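**Handtücher nach dem Waschen hart wie Pappe**

**moorhexe** – 8/27/25
Seit dem Umzug werden unsere Frotteetücher auf der Leine bretthart. Maschine ist dieselbe (Gisuteo, fünf Jahre alt), Waschmittel auch (Tirnent Pulver). Laut Wasserwerk haben wir jetzt 25 Grad deutscher Härte. Weichspüler möchte ich nicht nehmen. Was macht ihr?

**leinenlos**
Bei 25 Grad musst du das Pulver nach der Angabe für hartes Wasser dosieren. Steht auf der Packung, liest nur keiner. Dazu 100 ml Haushaltsessig ins Weichspülerfach.

**Trommelwirbel**
Essig würde ich lassen. Greift auf Dauer die Dichtungen an. Zitronensäure auch nur kalt, sonst gibt es Ablagerungen. Ich schleudere mit weniger Touren und schlage die Tücher vor dem Aufhängen kräftig aus.

**leinenlos**
Die Dichtungen bei mir sind noch die ersten. Bei der Menge passiert da nichts.

**Trommelwirbel**
Bei dir vielleicht. Meine war nach zwei Jahren porös, und ich habe genau das gemacht.

**kante_auf_kante**
Mischt ihr Frottee mit glatten Geschirrtüchern? Habe ich lange gemacht, jetzt wasche ich getrennt. Gestreifte und blaue kommen bei mir sowieso nicht mehr zusammen rein.

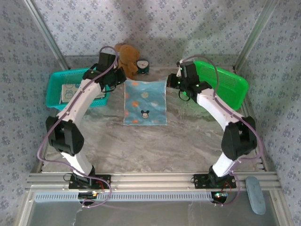
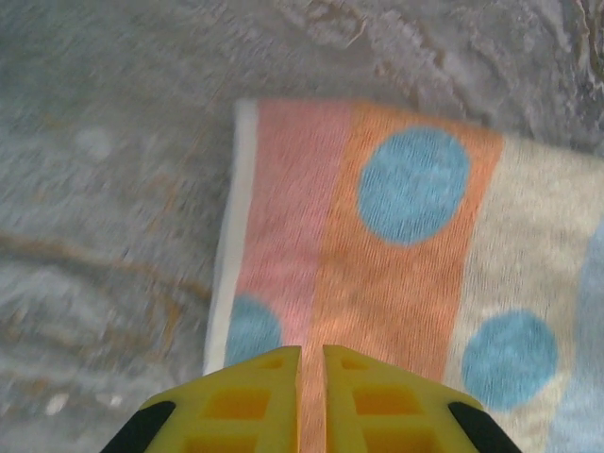
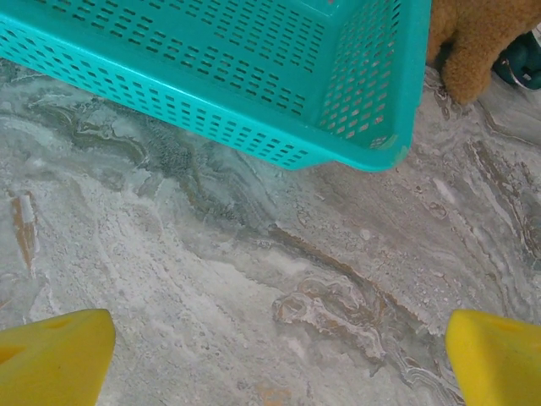
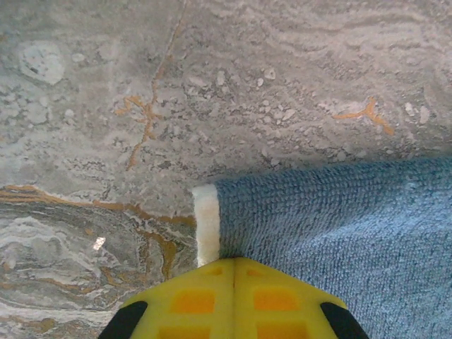 Bild 1 mit der Blümchentapete, 2 und 4 die Tücher auf Stein, 3 der Korb.

**moorhexe**
Ja, bisher kam alles zusammen rein. Der Korb hat Schlitze, gut. Meiner ist geschlossen, da riecht es nach zwei Tagen muffig.

**Trommelwirbel**
Feuchte Tücher gehören gar nicht in den Korb, Schlitze hin oder her. Erst trocknen lassen. Und keinen Essig auf Marmor oder anderen Kalkstein stellen, das gibt matte Flecken.

**leinenlos**
Da sind wir uns ausnahmsweise einig.

**moorhexe**
Rückmeldung: Pulver höher dosiert, Frottee allein gewaschen, ohne Essig. Deutlich weicher, aber noch nicht wie früher. Die Trommel war vorher wohl auch zu voll. Nächste Wäsche probiere ich den Enthärter von Farkas dazu. Hat den jemand?

**kante_auf_kante**
Ja. Funktioniert, ist aber teuer. Erst mal die kleine Packung nehmen.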